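Fiction > Short Stories > The Twelfth Floor Notice

14 June 2024
By Guadalupe Cervantes

The Twelfth Floor Notice
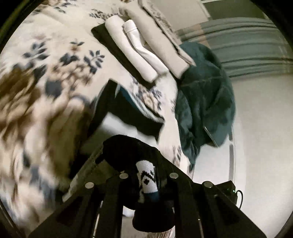
The letter came under the door, not in the box, so Arif stepped on it. He read it standing up. Dreven Court, unit 1514, all occupants, new management, thank you for your patience. Then the number. Rent going from whatever it was, he knew what it was, to 2459 a month starting in November. He read it again with his thumb over the number. Laundry was still all over the place and he'd been looking for the black sock with the white band and the black zigzag on it, the one with the teal stripe, and now he sat down without it. One foot bare. Sign and return, the letter said. Failure to sign will be taken as notice.

Signed by no one. Just Sikent Residential and a phone number.

He called. Music. He hung up, called again, same music from the beginning.

Across the hall Mrs. Teoh had her door open already, letter in her hand, glasses up on her head.

"You too?"

"Me too."

"Mine says twenty-four fifty-nine."

"Same."

"But you have the window," she said. "I don't have the window. I look at the air conditioners."

They stood there. Somebody's TV was going. Down the hall another door, then another, people coming out in slippers with the paper, like a fire drill but slower. The kid from the end unit read his out loud in a funny voice until his mother took it from him.

Meeting in the laundry room, eight o'clock. Who decided that? It was on the elevator wall by five, in marker, on the back of a pizza flyer. Arif went down late, he'd had to finish a shift report, and by then there were people sitting on the dryers and people on the stairs who couldn't get in. Hot as anything. A man from the third floor was saying lawyer, lawyer, lawyer. A woman with a baby wanted to know who had a lawyer. Did he have one? He did not have one.

"My cousin works at the city," somebody said.

"Doing what?"

"Parks."

Arif hadn't meant to talk. He had the letter folded in his shirt pocket and he took it out just to have something to do, and the man from three saw it and said go on, what's yours say. So he read it. All of it, even the thank you for your patience. It sounded worse out loud. When he got to the part about failure to sign he stopped.

"Is that even legal?" the woman with the baby said.

"I don't know."

"Can they do that?"

"I don't know," he said. "I'm not signing mine."

He hadn't known that either until he said it. His ears got hot. Mrs. Teoh, from on top of a dryer, said she wasn't signing hers. Then a lot of people at once, and the baby woke up.

After that it went fast. A list on the clipboard from the bike room. Names, units, phone, do you have a lease or month to month. Half of them didn't know. Arif wrote because his handwriting was the kind you could read, his mother had seen to that, and by ten he had four pages and a cramp. Around 400 people in the building if you counted the kids and the man from three said count the kids. Count the dog, said the boy from the end unit.

The man from Sikent came the next week. Young. Nice shoes. He stood in the lobby by the dead plant with a folder against his chest and said he was only here to look at the boiler.

"Look at it all you want," said Mrs. Teoh. "We've been looking at it since winter."

He laughed, then saw she hadn't. Arif gave him the copy of the list, and the letter on top that 20 of them had sat up writing, crossing things out, arguing over teh word demand. They'd kept demand.

"I'm not really the person for this," the man said.

"Who is?"

He looked at the elevator. It wasn't coming, it never came when you looked at it. "There's a Fevaseo office," he said finally, lower. "They own it. We just manage. I can write down the address."

"Write it down," Arif said, and held out the pen.

The man wrote it on the back of his own card, leaning on the mailboxes. His hand shook a little. Third floor, he wrote, then crossed it out and wrote fourth. Arif thought, he rents too. Probably someplace like this — worse maybe, with a roommate — and somebody puts paper under his door. It didn't make him like the man but he held the door for him on the way out.

Upstairs the letter was still on the table, unsigned. He moved it to put his plate down. Mrs. Teoh knocked, two short, she had rice left over and did he know which bus went out to this place, and did it run before nine?

He got his phone out and they looked it up.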